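Arm drops tool when the other arm touches it

benchrat36
Two-arm cell, both arms with parallel grippers. The job is tool sorting into a plastic tub. Since the last update the left arm faults out with a collision stop when the right arm is near the tub. Log says error 458 every time. I ran 100 cycles and it stopped on 36 of them. Twice a wrench got dropped outside the tub.

farahani_b
Which camera are you using for the clearance check? Post what the wrist sees.

benchrat36
Wrist camera:
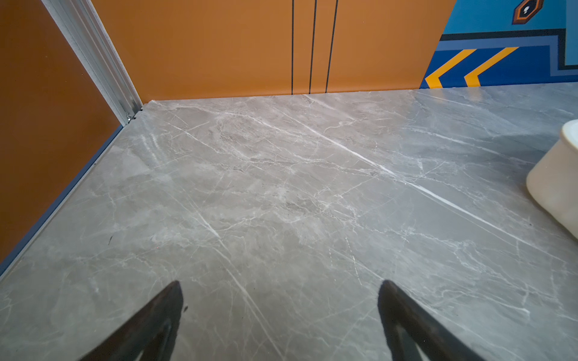
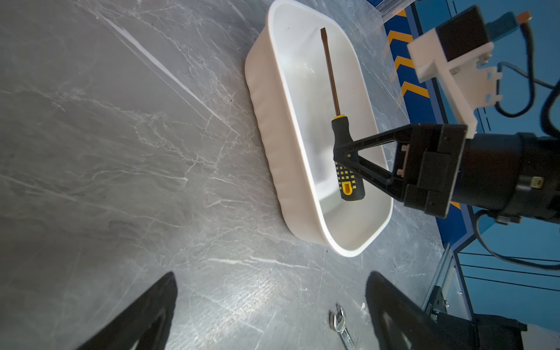 Both from the wrist cam. Tub and screwdriver are in the second one.

Wallis
My guess is the shiny tabletop. Glare throws off depth on my cell and the planner thinks something is there. Put down a matte mat.

farahani_b
I don't agree. Glare would stop it with the other arm parked too. Does it?

benchrat36
No. With the right arm parked I get zero stops.

farahani_b
Then it's the keep-out zone. The update probably reset the padding on the other arm's gripper. Check it before you touch the table.

Wallis
Mat costs nothing. I'd still do both.

oldbolex
Whatever it is, don't raise the collision threshold to get rid of the stops. Someone in our shop did that in April and bent a finger. Keep your hands out until both arms are disabled.

benchrat36
Padding was set to 2 times the old value. Put it back and I'm running cycles now. No mat yet.

Related threads
Irkosov controller loses home position
Gripper finger wear, when to replace
Wrist camera cable keeps snagging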